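Skudton Hand Teaching Kit for Robot Arms
Hiltlow catalogue, training and simulation

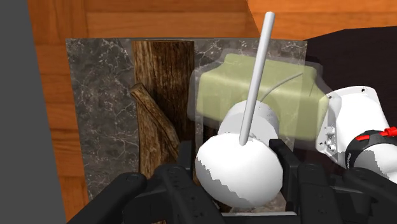

Page 40

The Skudton kit is for people who want to show a robot arm a task with their own hands. You hold the handle, you move, and the arm on the screen or on the bench moves in the same way. When the task is finished, you press the pedal and the movement is saved as one demonstration. No programming is needed for this part.

The kit works with a real arm and also with a simulated one. We advise new customers to begin in simulation. In the practice room a dropped object costs nothing, and the operator can learn the feeling of the handle before real goods are on the table.

What is in the case

Right-hand handle with finger trigger
Desk base with clamp, for table tops up to 65 mm thick
Foot pedal with two switches (save and discard)
Rustad recording software, one seat
Practice rooms, first set
USB cable and power supply
Printed guide in English and French

The left-hand handle is sold separately, order number SK-109. It is the same price as a spare right-hand handle.

How the handle works

The trigger opens and closes the gripper in proportion to your finger. A half-pressed trigger gives a half-closed gripper. This matters with smooth and rounded things, such as the white egg-shaped piece between the black fingers at the top of this page, where the operator must choose the closing point by eye.

The wrist part turns freely in three directions. If you come to the end of your own reach, hold the clutch button, bring your hand back to a comfortable position, and release. The arm waits during this time and does not move. Most operators forget the clutch on their first morning and stand with a twisted elbow. Please practise it early.

Motion scale can be set from 1:1 to 4:1. At 4:1 your hand moves four centimetres and the arm moves one. We recommend this setting for thin objects and for work close to glass.

Practice rooms

Each room is a simulated table with objects of mixed kind. We have put difficult neighbours together on purpose: rough bark near polished marble, a soft green block behind clear walls, a long thin rod that reaches in front of other things. Transparent walls are hard to judge through a camera, and it is better to learn this before you record for a customer.

You can change the wrist camera view, the light and the surface colours. Objects can be put back to the starting position with one key. The rooms were built by Linnea Nygård and Torunn Kvam, and a second set will be ready in June. Owners of the kit receive it without extra charge.

Recording

Rustad saves the joint positions, the gripper opening, the trigger value and the camera pictures on the same clock. A demonstration can be played again at any speed, trimmed at both ends, or marked as "do not use". We ask you to mark the bad ones and keep them. They can be useful later when you look for the reason of a failure.

Files are stored on your own computer. The software does not need the internet after activation.

What you need to have

A computer with a separate graphics card, for the practice rooms
A desk that does not wobble
For a real arm: a driver from our list, and a working emergency stop within reach of the operator

The kit is not a safety device. The pedal must not be used in place of the emergency stop.

Options

Nudine arm rest, padded, grey. Recommended if you record for more than an hour at a time.
Second software seat
Hard travel case with wheels

Questions and demonstrations

Yasir Sandhu answers technical questions by e-mail and telephone. For a remote demonstration, write to Štěpánka Hrubý in the sales office. Demonstrations are held every Thursday, and you can try the practice rooms yourself if you already have a handle on loan.

Repairs and spare triggers: see page 41.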